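Fruit plate (table setting)

A fruit plate is a shallow dish of whole, uncut fruit set out on a table for family and guests to help themselves. It is one of the oldest and friendliest ways of dressing a table, and it asks for very little – a plate with a bit of a rim, a cloth if there's one handy, and whatever is ripe. Mixed plates often put small citrus beside darker fruit, and cherry tomatoes are welcome too. 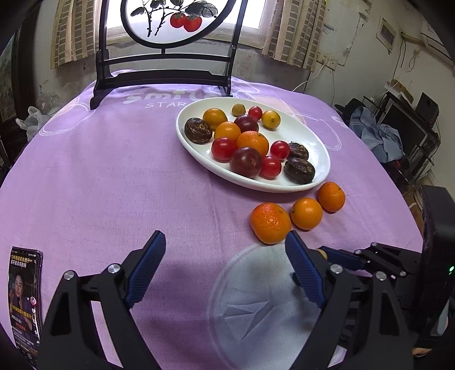

How long can whole fruit sit out on a plate? Most citrus keeps nicely for a week in a cool room, while ripe plums and other soft fruit are best eaten within a day or two.

In Wullville, where the autumn fruit table is a much-loved habit every September, the plate is usually oval and white, and the cloth is chosen for its cheerful colour. Larger pieces go down first and the little ones are tucked in afterward, with any extra citrus left on the cloth beside the plate, where it's easy for small hands to reach. 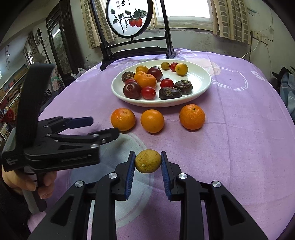

Tomoyo Honda has written that her family never washed the fruit until just before eating it, as damp skins spoil sooner, and that the mandarins were always the first to go.

See also: Fruit bowl; Centrepiece; Table linen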